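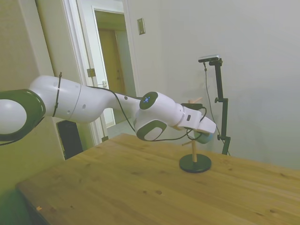 A cup-like object in the gripper beside the peg stand. The grasp transform is the number in question.

Most manipulation stacks I have read treat the grasp transform as a constant. The planner picks a grasp pose on the object model, the gripper closes, and from that moment the object is assumed to be rigidly attached to the hand exactly where the planner wanted it. Every later stage inherits that assumption. Our own stack, Tudon, did the same until August. I think this is a design error, and that it belongs to the software architecture more than to perception.

Consider hanging a mug on a peg. The task is defined by two frames: one on the handle, one on the peg. The robot controls neither of them directly. It controls a tool frame, and the handle frame is reached through the grasp transform. A rim grasp leaves the mug free to rotate between the fingers when they close, and a few degrees at the rim becomes a large offset at the handle. The controller can track its trajectory to a fraction of a millimeter and still put the handle on the wrong side of the peg tip. The log will say the motion succeeded.

We went through 636 logged attempts at Bredside. Of the failures, 40 were labeled "planning" by the people who triaged them. Golshifteh Ebrahimi replayed those with the object pose re-estimated after closure, and the planner had been right in all but 2. It had solved the problem it was given. The problem it was given was stale by the time the arm left the table.

The usual answer is to improve the pose estimator. I don't object to a better estimator, but ours was already good enough before contact. What was missing was a place to put a second estimate. In the old code the grasp transform was a field of the plan, written once and read by 18 different call sites. An update after closure had nowhere to go without invalidating the plan object, so nobody wrote one. People patched around it with per-object offsets in a config file, and the config file grew.

What I would argue for is plain. The grasp transform should be state, with a timestamp and a covariance, held in the same store as the joint positions. The planner should take it as an input at each stage boundary. If the covariance along the direction that matters for the next stage is too large, the stage should refuse to start and ask for a look. For a mug and a peg, that direction is mostly rotation about the axis through the fingers. For a box going onto a shelf it is something else, and the stage definition should say so.

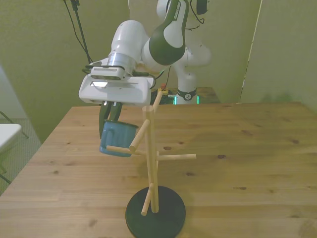

Behrouz Ghorbani thinks this is overbuilt. In his view, a policy that closes the loop on camera images has no need for an explicit transform at all, and adding a covariance to something the policy never reads is bookkeeping. He would delete the field and spend the time on more demonstrations.

I take the point for the last few centimeters of the motion. A learned policy can servo a handle toward a peg without naming either frame, and for that segment it may well be the better tool. But something still has to choose which peg, check that the arm can reach it with the mug hanging at its present angle, and decide when to hand over. Those decisions are geometric, and they are made before the policy has a useful view of the contact. If they run on a stale transform, the policy starts from a state it can't recover from, and the failure gets filed under "policy" instead of "planning."

There is a cost. The extra look adds a pause after lift, and Kianoush Salehi has complained about cycle time more than once - fairly, on the easy objects. We now skip the look when the fingers close on a handle and the finger width matches the model. The rim grasps still pay for it. The per-object offsets are still in the config file, switched off, and I would like to remove them before the next release.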